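August
Renu Mishra, Adska Group

3.2 Collecting Demonstrations

All examples in the Mavitz set were gathered with hand-held grippers, so no robot had to be present at the collection site. Each operator worked with 2 grippers, one per hand, and each gripper recorded a wrist view and the opening width of its fingers. We collected 889 demonstrations of tissue handling in 14 homes. Operators used the surfaces and household goods already there, and we did not clear shelves or change the lighting.

An episode starts with both grippers open and ends when the operator releases the last object. Episodes in which a gripper left the tracked volume were dropped, along with 91 in which the two recordings could not be aligned in time. These are not included in the count given above. Soft, patterned backgrounds such as printed sheets were kept on purpose, as an earlier policy trained only on the Ravov tabletop data often closed its fingers on the printed figures.

Figure 4. Wrist view from one gripper, with a tissue pack on a printed sheet and the second gripper at left.
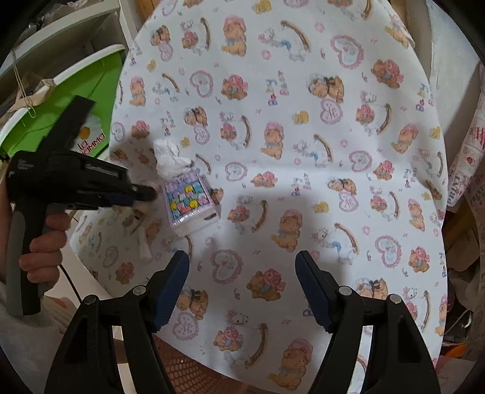
Finger width was resampled to match the video and scaled per device, with the fully open position set to one. We did not label grasp points by hand. The policy receives both wrist views and predicts a short sequence of relative poses and widths for each gripper.

Contact: Renu Mishra, Adska Group | Copyright Adska | Back to top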